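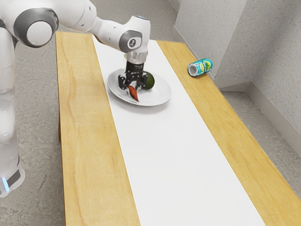

Households in Forwood will be able to put food scraps out for curbside pickup starting in November, the town said. The service will begin with 4,000 homes on the east side, between the Nurnine Canal and the old rail yard, and reach the rest of town next year.

Each home on the first routes will get a lidded bin that holds eight gallons, along with a smaller pail for the kitchen. Bins will be emptied once a week on the same day as the trash. Residents don't have to sign up, but anyone who doesn't want a bin can call the public works office before the end of September 2026 and be taken off the list.

The town has hired Flonel, a hauling company based in Aguirre, to run the routes. Under the contract, the company will take the scraps to its compost yard 22 miles north of town. Finished compost will come back to Forwood in the spring and be offered free to residents at the Nurnine Road lot, two buckets per home. 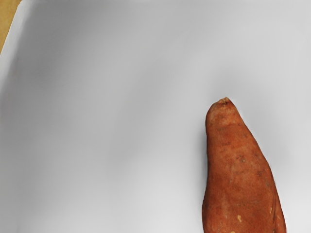
Lorna Tisdale

Vegetable peels, fruit, bread, rice, coffee grounds, eggshells and plate scrapings can all go in the bin. Meat and small bones are accepted too - the yard runs hot enough to break them down. Cooking oil, plastic bags, pet waste and produce stickers are not allowed. Bags labeled compostable will be taken only if they carry the mark shown on the lid of the bin.

There will be no separate charge during the first year. After that, the town expects to add the cost to the regular trash bill, but no rate has been set. The council is due to take up the question in the spring.

A trial on the streets near the high school last winter brought in some 1,000 pounds of scraps a week. The main complaint was frozen lids, and the new bins have a looser latch.

Apartment buildings are not part of the first stage. Owners who want a shared bin can ask to be put on a waiting list at the public works counter in town hall.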